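Consumer Services > Updates > Threads

Skekis Public Library Network

1/ Beginning in October, the Skekis Public Library Network will lend phone chargers and cables at all 5 branches. The same rules that apply to books will apply to these items, with the exceptions set out in this thread.

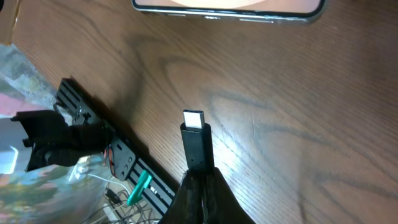
Enikő Fülöp asks whether a cable may be returned at a different branch from the one where it was borrowed. It may. Returns must be made at the desk and not through the outdoor book drop.

14 replies · 31 shares

2/ Each cable is lent for 20 days and may be renewed once, provided no other cardholder has placed a hold on it. Holds can be made online or by phone.

3/ The lending collection was paid for with a grant of $2,500 from the Zultari Fund. No money was taken from the budget for books, magazines or children's programs.

4/ Borrowers under the age of 16 will need a parent or guardian to sign the lending form. The form is kept on file and does not have to be signed again for later loans.

6 replies · 9 shares

5/ Late items will not be charged a daily fine. An item that is still missing 20 days after its due date will be billed at replacement cost. The bill is canceled if the item is brought back.

6/ Cables that no longer work should be handed to staff with a short note about the problem. Borrowers are asked not to attempt repairs. Ordinary wear is not charged.

7/ The Escobar Street branch will close at 5 p.m. during the first week of the service while new shelving is put in. Holds for that branch may be picked up at Jutar Square during the same week.

8/ Questions about library cards, holds and renewals may be sent to the circulation desk at any branch. Replies to this thread are read on working days.

3 replies · 12 shares

Last updated: 4:20 p.m.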